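Skestero Simulated Cell – Set-up Guide
Section 6: Checking the grocery packing layout

Carry out this check after installing the Dravomico scene pack, and again whenever an arm model or end effector has been changed. The left arm must be fitted with the two-finger gripper and the right arm with the multi-fingered hand.

6.1 Loading the layout

1. Stop any running task and open the cell in Set-up mode.
2. Select the oval table and load the grocery set.
3. Place the lined basket at the centre of the table. Leave it empty.
4. Send the right hand to Open Ready, fingers up and thumb pointing inwards.
5. Set the left arm speed to 24 per cent.

CAUTION: Do not run the first lift at full speed. A carton that overlaps the gripper model will be thrown clear of the table when the physics solver starts.

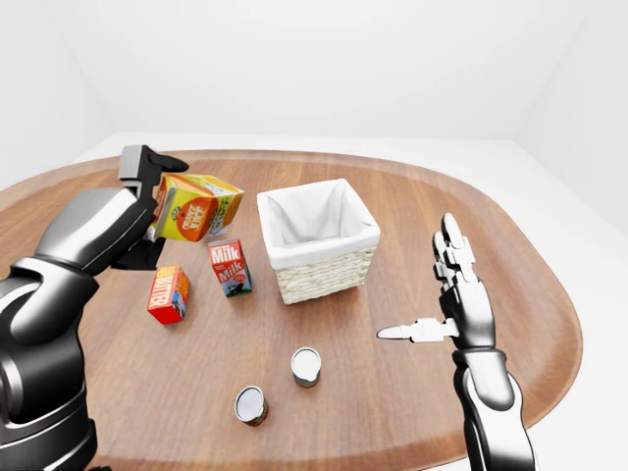

6.2 Testing the grip

6. Jog the left gripper to the orange juice carton and close it until both contact markers turn green.
7. Raise the carton clear of the items on the table and hold it there. The grip force reading should settle at 70. If it drifts, open the gripper, reset the carton and repeat from step 6.
8. Check the right hand for joint warnings. It should stay open throughout the test.

Note: Juice and milk cartons use separate collision models. A good result with one does not clear the other – test both.

6.3 Checking the head view

9. Switch to the head view and confirm that the basket lining and the right thumb are both visible.
10. If either is missing, restore the Deligiannis camera preset and reload the layout.

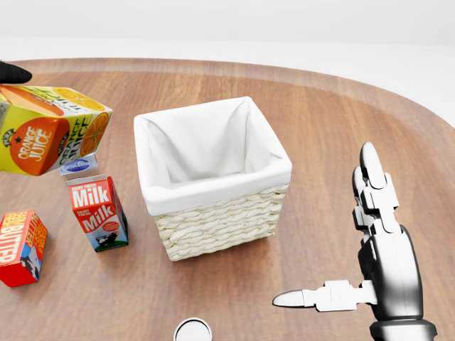

Figure 6-2. Basket at centre, juice carton raised, right hand open.

11. Save the layout under a new name. The supplied file is overwritten at each update.

If error 81 appears on saving, the Brornetti hand driver is still in demo mode. Close the cell, change the driver to Live and start again from step 1.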